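Section 3: Setting up the desk and the Olel stand

Applies to Bundach desks in light wood finish. Part no. 897.

1. Clear the desktop and wipe it with a dry cloth. Let it air for 2 minutes.

2. Set the black oval tray on the wood, raised rim up. Leave the cable grommet uncovered.

3. Check that the thin rod is seated firmly. It leans at an angle by design.

Caution: Do not straighten the rod by hand.

4. Hang lanyards and tags by the metal clasp so they fall over the tray.

Note: The tray may go at either end of the desk. Keep the centre clear for working.

Black oval tray and rod on the desktop, both views:
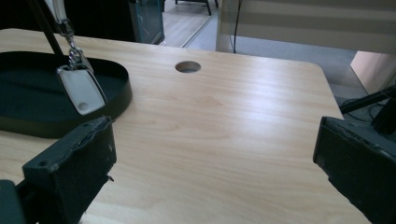
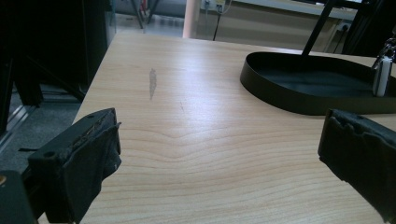

5. Put keys and small items in the tray once the stand is steady. Don't drag the tray across the wood, as grit under the base will mark the finish. Lift it with both hands.

6. Re-check the rod after 3 days of use. If it has worked loose, order a Bravo collar from Dratanmont.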